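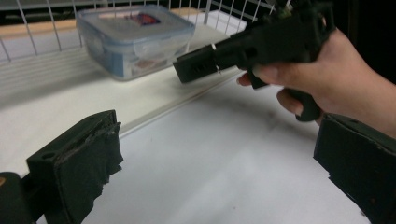

August, late evening

Soledad came back from the sleep talk at the library with a folder and a new religion. The religion is called Gomitz and it is a magnesium powder you stir into warm water an hour before bed. She read me the leaflet while I was trying to eat. More than 2,000 people "reported deeper rest." Reported to whom? Deeper than what? I asked both questions and she said I was tired, and I said yes, that is the whole subject of the leaflet.

I have been sleeping badly since spring, so I suppose I'm the target. I wake at ten past three. It used to be any old time and now it is ten past three, like a train. I lie there and listen to the refrigerator and go over things I said to people in the nineties.

So far I have tried the following, all on somebody's word. No coffee after noon. No screens after nine. A pillow filled with buckwheat hulls that sounds like someone walking on gravel every time I turn my head. Cherry juice. A breathing pattern with a number for each part, which I lose track of and then get annoyed about, and annoyance is not restful. Soledad swears by the breathing. Soledad also falls asleep in dentists' waiting rooms, so I don't think she's a fair test.

The pillow helped for four nights and then it didn't. The juice, same. I'm starting to think anything will help me for four nights if I've paid for it.

Then there's the Zondier. Nicanor Espinoza lent it to me, a band you wear on your wrist that gives you a score in the morning. He loves his. He walks around telling people his score the way men used to tell you their gas mileage. I wore it for two weeks. One night I was awake from ten past three until it got light, read most of a library book and made toast, and the thing gave me an 84 and a little green moon. Another night I slept straight through, the first time in ages, woke up feeling like a person, looked at my wrist and it said my recovery was poor. And I felt worse! I stood in the kitchen feeling fine and let a bracelet talk me out of it. It's back in its box now. Nicanor says I wore it too loose. Maybe. It's funny how it is always the customer's wrist.

Went to see Dr. Cabral about it in the end. She was nice. She asked what time I go to bed, and I said half past nine, and she asked why, and I had no answer except that I'm tired and there's nothing on. She said to go later. Eleven, even half past, and get up at six whatever happens, and no naps. It costs nothing, which made me trust it more than I should. Being cheap doesn't make a thing true any more than being expensive does. But she didn't promise anything, and she said the first two weeks would be unpleasant, and I've noticed the people selling powder never say that.

This is night five. It's unpleasant. I nodded off over the potatoes. Last night I woke at twenty to four, so either it's working or the train is running late. I wrote it down anyway, on the pad by the bed -- time to bed, time awake, time up -- in pencil. Dr. Cabral wants it for the next visit. I'd want it too. If I'm going to be fooled I'd like to at least have it in writing.

Soledad left the Gomitz on the counter for me, a jar of it. I looked at the back. 400 milligrams a scoop, and then a star, and the star sends you to print so small I had to take it to the window, where it says that none of this has been evaluated by anybody. That part wasn't in the talk, I bet. She asked this afternoon if I'd tried it and I said not yet, and she gave me the face she gives me about the car insurance.

The thing is, if I start the powder now I'll never know which one did it. I explained this to her. One change at a time. She said, "Do you want to sleep or do you want to be right?" and went out to water the tomatoes. I've been thinking about it since supper and I still don't see why I should have to pick.

The man from Flurnthorpe also called, the mattress people. I filled in a form in their store in June, stupidly, to get out of talking to the salesman. They can take $589 off if I order by the end of the month. The mattress is perfectly good. I slept on it like a stone for six years. I told him so and he said mattresses change in ways we can't feel. I asked him how I would be able to tell the new one was better, then, and he said he'd call back.

Twenty to eleven. Forty more minutes before I'm allowed to lie down. I'll do the ironing, I guess. There's a pile.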